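I finally made it to the open day at the Prasgate police station, and I'm so glad I did! They only run it once a year (it used to be in February, when no sane person wants to stand in a parking lot), and the line already reached past the Nislow bakery when I showed up.

We went through in groups of 40. First stop was the dispatch room, where they took 1,633 calls last month – way more than I'd have guessed for a town our size. The dispatcher played us a practice call, and I got goosebumps. Half of it was just her asking for the street name again, very calmly. 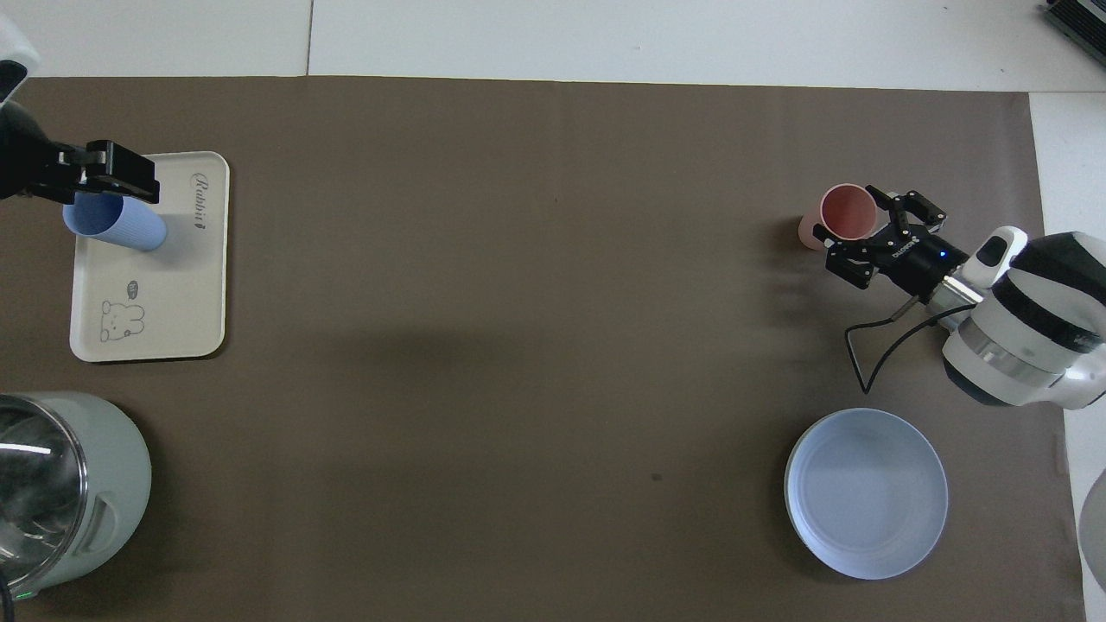 After that came the holding cells, which are smaller than my bathroom, and then the evidence room, but only through the window. I asked about the break-ins on Văduva Street and got a polite "we can't discuss that." Fair enough!

Out back they had the Gukivau rescue truck with its doors open, and kids were climbing all over it. I bought a raffle ticket, number 241, and a very good hot dog. Next year's sign-up sheet is at the front desk, and it closes at 200 names.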